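2020-10-27

Seven months of working from home and I own two kinds of trousers: the ones I wear, and the ones I'm saving for a world with meetings in it. Zyanya reckons I should donate the second lot. Zyanya also wears a blazer over pyjamas, so I'll get my counsel elsewhere.

I tried the good black pair on in July, for morale. The button and I have since agreed to see other people. 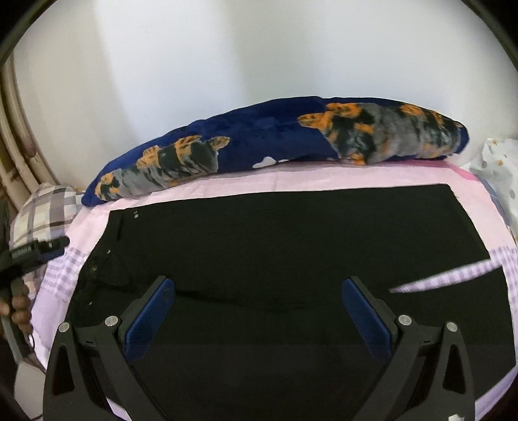

The tailor on the corner wants 38 dollars to let out a waistband. I've paid more than that for takeaway this week, so it's only fair.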